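The great kit fold: is it worth the bother?

Every August the same argument comes round, and this year it has dragged on into October. Should the club's kit be folded before it goes back in the bags, or is it enough that it's clean? Ilona Hajdu, who runs the juniors, has sent every family a sheet of folding instructions. I have read it twice and I remain unconvinced.

The case for folding goes like this. Folded shirts take up less space, the numbers are easier to find, and the children look smarter when they run out. I accept the first point. The second depends on everybody folding the same way, and I have met our parents. As for the third, I watched the under-elevens warm up last month and could not have told you which of them had been sent out in something folded. They had all been sitting on the grass.

Then there is the cloth itself. Anyone who has tried to square off shiny sports material knows that it slides. You get one side flat, you reach for the other, and the first has wandered off. The striped trim is worse, as it likes to curl over at the corners and stay that way.
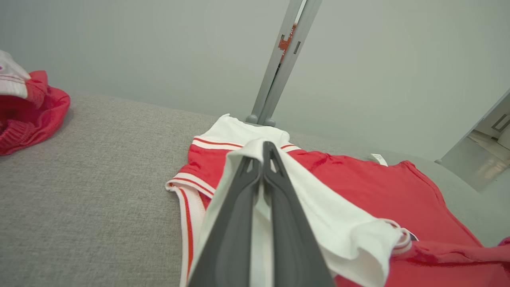 Red and white kit, part lifted. Note the trim.

Ilona's sheet says to lay the garment on something soft with a bit of grip, and here I will give her some credit. A polished dining table is hopeless. Samran Kaewsai swears by the ironing board, but you run out of board halfway across a large shirt and the sleeve goes over the side. I tried the bed, then the kitchen worktop, then a padded footstool, and the footstool won by a distance.

What the sheet doesn't mention is shorts. There are 30 pairs in the senior bag alone and no two people agree on them. Rozália Vincze folds hers in half down the middle, tucks the point in and then folds upwards. Nicanor Palacios rolls his from the hem and says rolling stops creases, a claim I tested over a fortnight without noticing any difference at all.

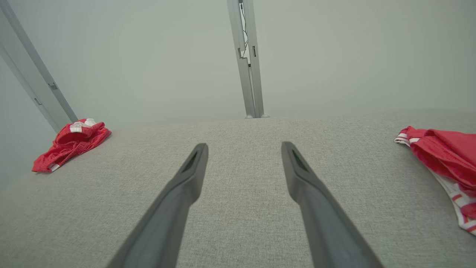
My own method is to shake them, lay them down and move on to something more interesting. It takes no time and the shorts have never complained.

I was also lent a Follotex folding board, a hinged plastic thing that promises a perfect shirt with every flap. It does work on cotton. On our shirts it managed two decent ones, then a series of parcels with the collar inside. Jui-lin Lui has it now, if anyone would like a go.

So for the rest of the season I propose a truce. Fold the shirts, number showing, and leave the shorts to people's consciences. Anyone who wants the full instructions can get a copy from Ilona — there are up to 50 left over, and I don't expect a rush. Bags back to the clubhouse before the next home match, please, with the socks in pairs.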